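Home | Ask | Topics | Laundry & Linens | My Account

Mowat Home Help – Laundry & Linens

How do you get bath towels to fold square when they've gone skewed?

Posted by linen_closet_32, 09/07/2024

Hello all, I hope this is the right topic for it. I bought a set of brown Draltik bath towels back in March and I do love them, they're thick and soft and they've stood up to our hard water better than the last lot. My trouble is the folding. I lay one out, bring the edges together the way my mother taught me, and one corner always sticks out past the other. By the time I've folded in thirds there's a lump on one side and the whole stack leans over in the closet. I've tried on the bed and on top of the dryer and it's no better in either place. Is it me, or are the towels crooked? And should the care label go inside or outside?

curkitz_road wrote:

Oh, I sympathize, I went through years of leaning stacks! It's probably a bit of both. Terry towels do pull out of shape in the dryer, especially if they come out wadded up, so give each one a good snap by the short ends while it's still a little warm. Then get yourself off the bed – a mattress is much too soft and the towel sinks wherever you press. I use an old card table with a padded cover, and the slight grip of the cover holds the towel still while I work.

Lay it flat, and before you fold anything look at the top edge. If one corner is riding higher than the other, tug that corner back down until the edge runs level with the side of the table. Put one palm on the middle and smooth outward toward the corners, then fold long side to long side, and in thirds after that. As for the label, I start with it facing up at the lower left so that it ends up tucked inside. My sister-in-law does it the other way and her closet looks fine too, so please yourself.

tubs_and_tiles wrote:

just roll them. no corners to worry about

flendell_2076 wrote:

I agree with the table advice, but do check the towel itself. Fold it in half once and see whether the hems meet. If they're off by more than a finger's width after a wash, the fabric was likely cut off the grain, and no amount of tugging will fix that for good. I sent two back for exactly this and the store was very nice about it. If your towels have bands in the weave, you can use one as a guide for the first fold, too.

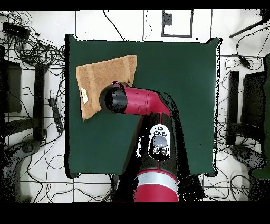 Related in Laundry & Linens

Towels gone stiff after line drying (3679 views)
Best way to store spare bath mats
Getting a padded table cover to stay put
Do care labels scratch, and can I cut them off? (2069 views)
Folding a fitted sheet without help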